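The Second Invoice

Viera Procházka keeps two lists for every robot arm her shop has priced. One is the quote. The other is everything that came afterward.

Procházka runs operations at Clululton, a contract packer that puts hardware, samples and promotional kits into boxes for other companies. She began planning for automation in May, with money set aside for a pair of arms and a firm idea of what they would do. By the time she placed the order, the plan covered one workstation, and the arms themselves were the line she spent the least time on.

"The arm has a price and you can look it up," she says. "The table, the fingers, the bins and the hours don't have a price until you go find it."

She asked two suppliers to bid. Skodness offered a complete cell with guarding, installation and a service contract. Akanda offered arms and grippers and left the rest to the buyer. The Akanda quote came in at 68 percent of the other one. After Procházka added cabling, mounts, spare fingers and staff time to set it all up, it stood at 94 percent.

She still chose Akanda. Her crew already builds its own fixtures, and she wanted them to be able to repair the station without waiting for a visit. A shop without those skills, she says, should probably pay for the complete cell.

Fingers and pads

Gripper fingers wear, and they are bought for a particular job. Procházka budgeted for 20 sets of pads in the first year and put them under supplies, next to tape and gloves. Her advice is to ask each supplier for the price of a replacement pad, the delivery time, and whether the screws are a standard size.

Bins

Most buyers bring the supplier a sample of their product. Fewer bring the container it travels in. Clear plastic bins are cheap and every packing shop has stacks of them, but they flex, they shine under overhead lights, and the rim may be thicker than the part the gripper was chosen for. Procházka set aside 200 hours of trial time before signing off on the station, and much of that was planned around containers. The trials use the same tubs the shop floor uses, with a person close by.

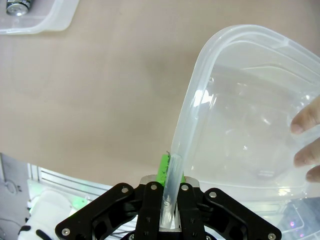
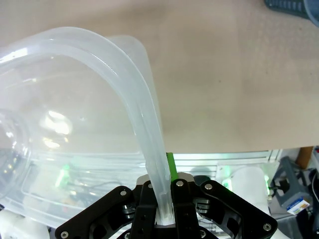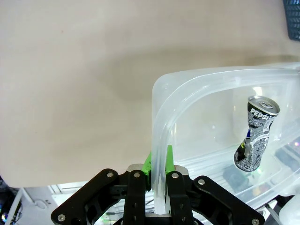 Bin trials at the bench. In each, the gripper has a clear plastic bin by the rim; the last bin holds a crushed Pepsi can.

Staff time

The largest number on Procházka's second list is wages. Someone has to load the bench, reset it, write down what went wrong and start over. She charged those hours to the equipment budget from the first day, so that the packing line's figures would stay clean.

She also pays for Helau, a scheduling and logging package, by the month. She wanted the option of dropping it if the crew went back to a spreadsheet. So far they have kept it.

A second station is in next year's draft budget. Procházka has asked Akanda to quote it with pads, mounts and cables listed line by line, and has left the delivery date open until the first one has been through a full busy season.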